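Salim Masanja has been taking office computers apart for long enough that he no longer labels the screws. "There are only so many kinds," he says. "You learn them by feel."

He works for Rundance, a repair and parts business in Viltalthorpe that buys desktops when offices replace them. The last big lot came in September from Magesa, a furniture wholesaler: 40 towers, all from one building. Most will be cleaned, tested and sold again. The rest go for parts.

I asked him where he starts. "Side panel off, and then I look," he says. "I want to see the board before I touch anything. Dust tells you where it stood. Under a desk on carpet is the worst."

The processor cooler comes off early. After that he checks the area inside the metal retention frame, then the memory slots, then the connectors. He likes the older Dell boards. "Four slots, latches at both ends, everything where you expect it. The power supply is a plain metal box with the ratings printed on the label. I can read what I have without looking it up."
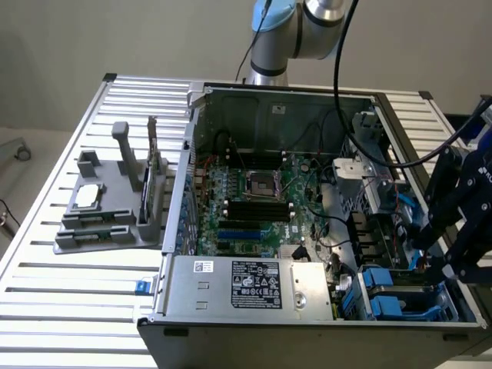

What gets kept

Memory and drives sell first, according to Nyokabi Mrema, who handles the orders. Power supplies are slower -- people want them only when theirs has died. Bare cases hardly sell at all, and those go to Darnach for scrap once there are enough to fill the van.

"We had 2,000 memory sticks in drawers at one point," she says. "Salim wanted to keep every one. I got him to sort them by size, and that took most of the winter."

Masanja does not dispute this. He still keeps a drawer of loose drive brackets, and on Saturday he used one of them to finish a machine for a customer.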